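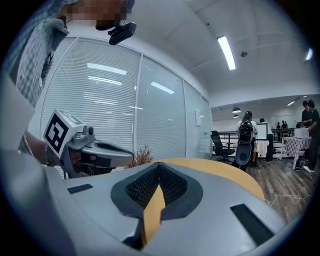
From: Jirayu Chaiyaporn
To: Grondale workshop list
Date: March 21, 2021
Subject: Re: [grondale] Marker cube on the hand gripper, which glue?

Hello all,

Thank you Rakiya for the measurements. I answer below your text, I hope the order stays clear.

Rakiya Mohammed wrote:
> I have printed the second housing and it came out at 365 grams with
> the screws, without camera. The first one was 400. So we saved a
> little, but I still feel it in the wrist after a long session. Can
> we make the wall thinner under the cube? Also, my marker cube came
> off again. I used the hot glue from the drawer. What do you use?
> And is it a problem if the cube is not exactly straight?

On the weight: please do not make the wall thinner under the cube. I tried it in December and the top surface was bending when I closed the fingers hard. Only very little, but the marker moves together with the surface, and then the position of the tool is wrong in the recording. I would prefer to take material from the handle, where the wall is thicker than it needs to be. Stanisława has the newest drawing of the handle and she told me she can change it this week.

On the glue: hot glue does not hold well on this plastic. I use two-part epoxy, and before this I make both sides rough with sandpaper, grit 400. Then I leave it until the next day with a clamp. If you want to remove the cube later, it is better to print the small foot with two screw holes. The file is in the shared folder with the name Flarnodico_foot, please take the last version and not the one with "old" in the name.

On the angle: it is not a problem if the cube is a little tilted, if it stays always the same. The calibration will find the angle. What is a problem is a cube which moves – even half a millimeter I could see in my curves. After every time you glue or screw it, please run the calibration again and write the result in the notebook. My last file had 2283 poses and I had to throw away 170 of them, all from the part after the cube became loose. I did not notice it during the work.

One more question, for everybody. The black mesh which I put in the recess of my housing is the last piece from the roll. Does somebody remember where we bought it? Jadwiga thinks it was from Dixit, but I do not find it on their page. Another mesh is fine for me too, if it can be cut with normal scissors.

Ifigeneia, you asked if you can borrow one gripper for your arm at home. For me it is fine, but please wait until Rakiya has her cube fixed, so that we have a pair here which works.

Best regards,
Jirayu

--
Grondale workshop list
To leave the list, write to the list owner with "unsubscribe" in the subject.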